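4.3 Setting up grasp verification

Grasp verification runs in the Luvesix controller after the gripper closes and before the arm lifts. It compares the wrist camera view with the jaw position and returns HELD, EMPTY or UNSURE. The planner will not start a lift on EMPTY or UNSURE unless you change the fallback in step 7.

Before you start

Finish the wrist camera calibration in section 4.2. Check that the Premex driver is loaded and that the jaw position reads zero with the jaws fully open. If you updated from the December release, delete the old verify profile first. The two formats are not compatible.

Steps

1. Open the Plesmont console and select Perception, then Verify.

2. Click New profile and type a name. Names may be up to 22 characters long and may not contain spaces.

3. Put the object on the work surface, upright, and move the arm to the grasp pose by hand or with the jog panel.

4. Close the gripper at low force. Set Force to 10 for plastic bottles and other light containers.

CAUTION: Keep your fingers clear of the jaws. The stop button in the console does not replace the emergency stop on the arm.

5. Click Capture. The controller stores a set of views and draws an outline on the live view. The outline should follow the object and leave out the jaws. If it takes in part of a jaw, click Mask and paint over the jaw.

6. Open the gripper, move the arm away and back, and repeat steps 4 and 5 until the counter reads 10.

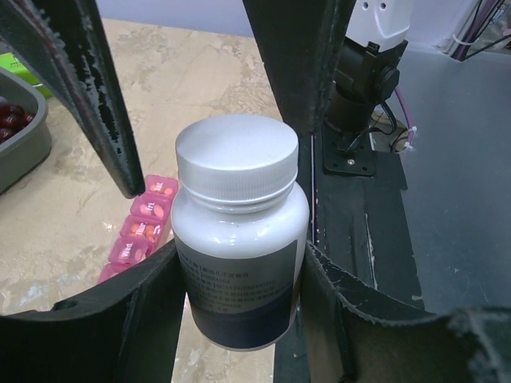 Use the same lighting you will have in normal running. Shiny caps and glossy labels can throw off the outline when the light changes, and in that case a second profile works better than a lower threshold.

7. Set Threshold to 60 and choose a fallback for UNSURE. Retry opens the jaws and tries the grasp again. Hold keeps them closed and waits for the operator.

8. Click Save, then Run test. The result is shown in the status bar and written to verify.log.

Note: Other items may stay on the table while you capture. They are treated as background as long as they do not touch the object. If the outline jumps to a neighbouring item, move that item further off and capture again.

Note: Profiles made in Brito can be imported, but their masks are dropped. Paint them again before running the test.

If the test returns EMPTY with an object in the jaws, see section 4.5.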